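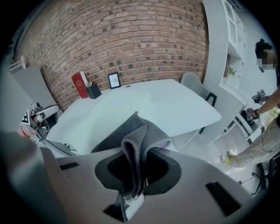
Prandside Cloth Set: data card

Maintained by the manipulation subgroup of the Prandside student robotics club. Contact: Mwajuma Rashidi (data), Andri Rainer (hardware).

Summary

Prandside is a small set of hand-held gripper demonstrations on cloth, collected by club members for the Pasaribu folding challenge. It contains 134 episodes in the current release. Each episode is one continuous recording of one operator, or of two operators working at the same table. No robot arm was driven during collection. The set is intended for training and checking short-horizon grasp and fold policies, and for teaching new members how the logging pipeline behaves.

Status

Third release. The first two are withdrawn because the gripper width channel was logged in the wrong units. If your copy has a folder called width_raw, delete it and pull again.

Tasks

1. pick_edge: grasp a cloth by any free edge and lift it clear of the surface.
2. fold_half: bring one edge of the cloth over to the opposite edge and release.
3. place_block: set a folded cloth on the raised block and let go.

Task labels are assigned by the operator at the start of an episode and checked afterwards by a second member. Where the two disagree, the reviewer's label is used and the operator's label is kept in the field label_orig.

Layout on disk

episodes/ contains one folder per episode, numbered from 0001
episodes/NNNN/video.mp4 is the wide-angle view from the gripper camera
episodes/NNNN/pose.csv gives time, position and quaternion in the marker frame
episodes/NNNN/width.csv gives time and jaw opening in millimetres
episodes/NNNN/meta.json holds task, operator code, gripper code and notes
calib/ holds camera intrinsics and marker offsets for each gripper
splits/ holds train.txt, val.txt and held_out.txt

Where two grippers were recorded together, each has its own episode folder. The two are joined by the field pair_id in meta.json. Clocks are synchronized at the start of a session only. Drift over a long session is small but has not been corrected.

Coordinate frames

The marker frame has its origin at the centre of the printed marker on top of the gripper. X points toward the jaws, Z points up out of the card. To get jaw-tip pose, apply the offset in calib/ for the matching gripper code. Offsets were measured by Aldo Serra with calipers and should not be trusted below a millimetre.

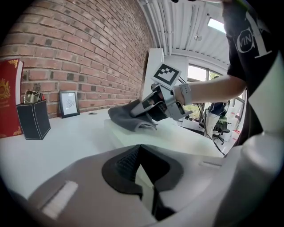

Figure 2. Folded grey cloth held in the jaws over the white block, marker on top of the gripper.

Collection procedure

Sessions ran on Thursday evenings in October, in the room the club shares with the design program.

1. Wipe the lens and check focus on the brick wall.
2. Run check_rig.py and wait for both width channels to report.
3. Open and close the jaws fully three times. The logger uses this to find the end stops.
4. Put the cloth at its start position and call the task name aloud.
5. Record. Keep the marker in view of the other camera wherever the task allows.
6. Stop recording before putting the gripper down.
7. Fill in the notes field. "Fine" is not a note.

An episode is dropped if tracking is lost for more than 7 consecutive frames during a grasp. Tracking loss elsewhere is interpolated and flagged in pose.csv with interp = 1.

Known issues

Lens distortion is strong toward the edges. Undistort before computing anything metric. The example loader does this by default; the raw loader does not.

Grey cloth against grey gripper body gives poor contrast. The colour-threshold segmenter in tools/ fails on most of these episodes. Géza Hegyi has a patch on the branch seg-texture, not merged.

The background changes very little between episodes. A policy trained on this set alone will probably learn the wall. Augment, or mix with the Vadum set.

Cables can enter the view and have not been masked.

Privacy

Operators gave written consent. Faces are pixelated in the released video. Audio is removed. Operator codes are not linked to names in any distributed file. Report missed faces to Mwajuma with the episode number and timestamp; the episode will be pulled until it is fixed.

Splits

Splits are by session, so paired episodes never straddle train and validation. Do not reshuffle for challenge entries. The held-out list is used by the Pasaribu scoring script and must stay out of training.

Licence and credit

Free for coursework and non-commercial research. Credit the club and state the release number. The logger is adapted from code written by Géza Veres for the Cullitz rig and keeps its original licence, included as LICENCE_LOGGER.txt.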